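Print this page | E-mail this page
Reading time: 6 minutes

Why do we sort things?

Hello! I'm Hanane Abou Zeid and I love sorting. I really do. Give me a drawer full of old buttons and I won't talk to anyone until teatime. So when the children at Murkemthorpe Library asked me why grown-ups are always telling them to sort their bricks out, I thought, right, I can answer that one.

We'll start with some bricks, orange ones and green ones.
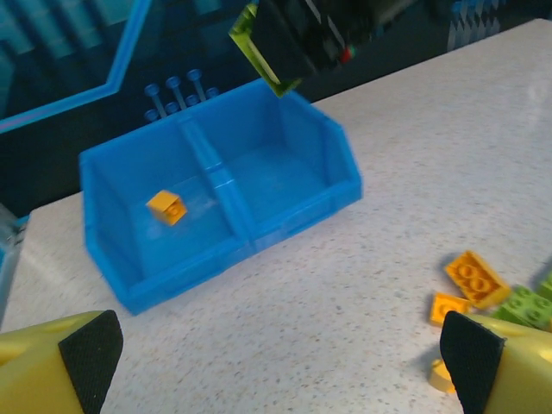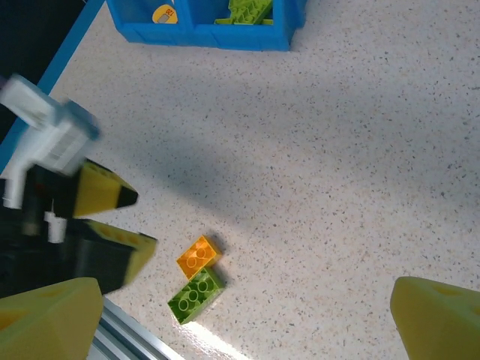
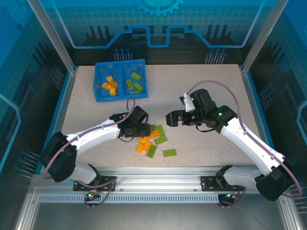
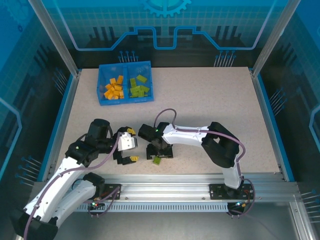
Sorting means putting things into groups so that everything in a group is the same in some way. The "some way" is the bit I find exciting, because you get to choose it! You could sort by colour. You could sort by size, or by how many studs a brick has on top (studs are the round bumps that click into the next brick). Scientists call this way of choosing a rule. If your rule is colour, then a tiny orange brick and a big orange brick belong together. If your rule is size, they have to say goodbye to each other.

Try it with socks. My rule for socks is "do they match?", but my brother's rule is "are they clean?", and we both think we've got a tidy drawer.

So why bother? Well, think about looking for one green brick. If all your bricks are in one big heap, you have to rummage through the whole lot, and it hurts your fingers, and it makes that enormous crashing noise. If the green ones live in their own half of a box, you only have to look in that half. You've made the job smaller before you've even begun.

I tested this at home with a jar of 268 beads. I asked my niece to find me the only purple one. When the beads were all mixed up it took her 70 seconds. Then we sorted them into colours and put the jar lids out in a row, and she had it in 6. She wanted me to write down that she could have done it faster but the cat was in the way.

You sort things all day long, by the way, even if you don't feel like a sorting person. Knives, forks and spoons go in different bits of the drawer. Library books have numbers on their backs so they can go home to the right shelf. When I was ten I went on a trip to the button museum in Nurkville, where they had 3,436 buttons in little glass trays, all sorted by how many holes they had. I have never got over it.

Sometimes a thing doesn't fit your rule. Suppose you're sorting orange from green and you find a brick that's blue. What then? You could make a new group for it. You could have a pile called "everything else" (I have a whole cupboard called that). Or you could change your rule and start again, which sounds annoying but is quite fun if it's raining.

Something to try

Find a box with two halves, or use two bowls. Collect a handful of small things: pasta shapes, pencils, toy animals, whatever's about. Think of a rule but keep it secret. Sort your things into the two halves, then ask somebody to guess what your rule was. My friend Goodall once sorted a bag of toy animals into "would be all right on a bus" and "would not", and it took me all of lunch to work it out. The giraffe was in the second lot.

When you've finished, tip everything together and find a different rule. See how many you can get out of one handful.

Contact us | © Murkemthorpe Library Children's Pages | Back to top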